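long one, muting replies until I finish. work stuff

I've been in facilities for a company that runs furnished rentals. turnover crew, basically. 38 of us on the floor in December. we clean, we fix drawers, we set and pick up mousetraps, we haul the couch back to where it was before somebody's cousin moved it

in spring the company signed with Skalum for room robots. Skalum does the arms, Beretti does the software that tells the arms what to do, and Kombo is the scheduling app on our phones. three vendors, three help lines. guess who gets to call them

before any robot goes in a real unit it practices in a rendered one. our rooms, sort of, built on a computer. and a couple of us got pulled off shift to sit at a desk and grade the practice runs. pass, fail, flag. that's been my job four afternoons a week
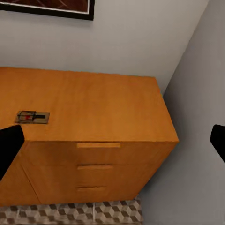 Grading pays the same as turnover, so put away the idea that this was a step up. they call it "task review" on the schedule. the task I get most is pest check, and a lot of it is stuff like one mousetrap on top of a dresser, nothing else up there, and me deciding if the spot is acceptable. I have set traps for years. I have never set one on a dresser. mice run along walls. I typed that in the notes box and the form told me notes were limited to "object visible / object not visible"

so that's change number one. they wanted people who know the work, then gave us a form with no room for knowing the work

my count on the review page says 1359 clips since I started. I asked what the target is. it moves

the sales deck said the robots would "free up" 615 hours a quarter. I would love to meet one of those hours. what I see is my old hallway being covered by fewer people while I sit and watch rendered furniture

and look, I'm not against the machine. my knees aren't against the machine. traps are a lousy job. you're on the floor with a flashlight and sometimes there's something in it. if an arm wants that, take it, please

what I don't buy is the jump from "it can find a trap in a clean rendered room" to "it can do unit checks." real units have cords. dog bowls. a sock. a rug that's half up on itself. I've graded floors that were so bare I got jealous

patterned floors are their own thing. anybody who has dropped a screw on one of those cube tile floors knows. it looks like stairs if you stare long enough. brown on brown, you go by feel 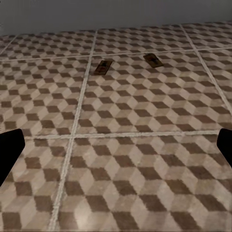 pest check, floor version. two trap-looking things out on the cube tile

for the record, you want those up against the wall. I said what I said

asked the Beretti trainer on a call how it handles a trap that has already gone off. she said that's "a later phase." asked what happens in the unit in the meantime. somebody from turnover goes in. ok so the somebody from turnover is still on the schedule then? she said staffing is a question for my employer. my employer says it's a question for the rollout plan. the rollout plan is a PDF from Skalum

change number two is Kombo. it used to be a calendar. now it times you. open the door, tap. finish the bathroom, tap. it's supposed to "match human and robot workflows" and so far the only workflow in there is ours. there is no robot in any building I've worked in. I get buzzed if I take too long under a sink

change three is smaller but it bugs me most. we used to train new people by walking them through a unit. show them where mice come in, which dressers tip if you pull two drawers at once. the new hires at the Farkier building got a video and a login

one of them asked me where to put a trap. I about hugged the kid

they've got 271 units marked "robot ready" now. I asked what makes a unit ready. no carpet, and the door is wide enough. nothing about whether the thing works in there

people keep telling me to learn the new tools. I am learning the new tools. I'm at the desk. I could teach a class on clicking "object visible." what I'd like is for somebody to write down what job is on the other end of it, with a pay rate, before I get too good at this one

a few of us asked for three things at the last shift meeting. a real notes box. Kombo timers off until there's an arm in the building. and more than one afternoon a week back on the floor for graders so we don't go rusty

got a yes on the notes box. 200 characters. will report back on the other two

ok replies are on again, be normal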